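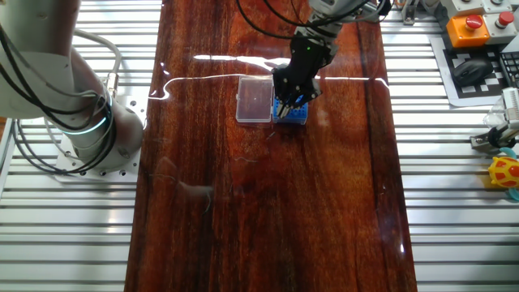
A glossy wood-grain tabletop, with a white robot arm on the left.

Cindulcombe signs the fishing deal, with one big string attached

2012-12-09

Well, they finally did it. After most of a year of canceled meetings and grumpy press statements, the government of Cindulcombe has agreed to let Rilora's boats back into the northern strait, and I was in the drafty press room when the word came through (cold coffee, one working outlet, eleven reporters fighting over it).

The short version goes like this. Rilora gets licenses for 262 boats, down from the 308 it had before the old agreement ran out in October. Cindulcombe gets a customs break on its canned fish and a seat on the board that runs the shared harbor at Piltis. Both sides get to go home and say they won, and both were already doing it before the ink was dry!

The string is the harbor. Cindulcombe's foreign ministry says the licenses only kick in once its inspectors are let into Piltis, with desks and keys and the whole bit. Rilora's delegation told us the inspectors would be welcome "in due course." I asked what due course meant and got a very nice smile. A second reporter asked the same thing a few minutes later and got the same smile, so I guess we have our answer for now.

I've been following this one since the spring, and I'll admit I thought the talks were dead in October. That was when Rilora pulled its negotiators out over the Mikkelsen line, the old sea boundary that neither country has ever really liked. It cuts straight across the best cod grounds, and every few years somebody gets towed into the wrong port over it. The new text leaves the line exactly where it is and sets up a joint panel to look at it again in two years. Kicking the can, sure, but I talked to a couple of people on the Cindulcombe side who seemed pretty relieved to be kicking it.

Money was the other sticking point. Rilora will pay a yearly fee of 403 crowns per boat, and that's a long way under the 528 Cindulcombe was asking for when the talks opened. The opposition is already making noise about that number. Their statement landed in my inbox before the press conference was even over, and it called the fee "a gift with a bow on it." The government's comeback is that the customs break is worth far more than the difference. They promised us the math on that and I haven't seen it yet – I'll post it when I do.

Next stop is the two parliaments. Cindulcombe's lower house takes it up first, and the coalition has the votes if the coastal members hold. That's a real if. Three of them walked out of a briefing last month, and the one I caught in the hallway today would only say that she wanted to read the harbor section again. Rilora's assembly is expected to go along without much of a fight, although the fishing towns down there wanted all 308 licenses back and they aren't shy about saying it.

Both governments want this wrapped up before the winter season gets going, so the boats could be out in up to six weeks if the votes go smoothly and the inspectors get their desks. I wouldn't start packing the ice just yet. The full text is supposed to be released tomorrow morning, all of it, including the two annexes we weren't allowed to look at today – those cover search and rescue and the rules for night fishing.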